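Ghosting and glare on a freestanding whiteboard
Posted in Workshop & Office by Bundov, January
6 replies hidden, 1,451 views

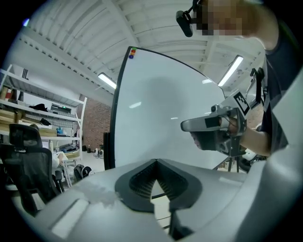

The board on its stand, three magnets at the upper left.

We have a large white whiteboard with a black frame, on a black stand, under a white corrugated roof with exposed steel beams. The surface is glossy and the ceiling lights reflect in it. It was bought secondhand and I have no paperwork. Magnets hold on it.

Two problems. First, writing left up for more than a week leaves a faint trace after dry erasing. The trace is worst with red and green markers. Second, people sitting at the long table can't read the middle third of the board in the evening when all the lights are on. Tilting it back made this worse.

What should I clean it with, and is there a position that reduces the glare without moving the lights? I would like to avoid replacing the board.

Shared 4 times

Ñahui
Accepted

Magnets holding tells you there is steel behind the surface. It doesn't tell you whether the face is enamel or painted steel, and the two take cleaning differently. Enamel will put up with most solvents. Painted steel will go dull if you scrub it, and once it is dull it ghosts permanently. Assume painted until you know otherwise.

Procedure:

Wipe with a dry microfiber cloth to remove loose marker dust.
Dampen a second cloth with isopropyl alcohol, 70 percent. Test a corner first and check the cloth for white residue. If there is any, stop and use water with a drop of dish soap.
Work in strips from top to bottom. Turn the cloth often.
Wipe with plain water, then dry. Soap film left on the board causes ghosting of its own.

For traces that survive, write over them with a fresh black dry-erase marker and erase within a few seconds. The solvent in the new ink lifts the old.

On the glare: tilting back points the face toward the ceiling, so you were aiming it at the lights. Tilt the top forward instead, by a few degrees. If the stand has no forward stop, shim the upper mounting points with rubber washers. Then turn the whole stand slightly away from the nearest row of lights and check from the seats, not from where you stand to write.

Wondel

Same problem in our shop. We moved the board to the other wall. Fixed the glare, didn't try anything else.

Prana

Agree with most of the accepted reply. Two additions. Do not use melamine foam on a painted face, even lightly; it is an abrasive. And replace the eraser before blaming the board. A loaded felt eraser puts back nearly as much as it takes off.

I would skip window cleaner too. It worked on ours for a while and then the markers began to bead.

Bundov

The corner test left no residue. I will do the full board with alcohol and try the washers. The stand does not have a forward stop.

Related
Removing permanent marker from painted metal
Rubber washers for office stands: which thickness?
Reducing reflections under high ceilings
Felt or microfiber erasers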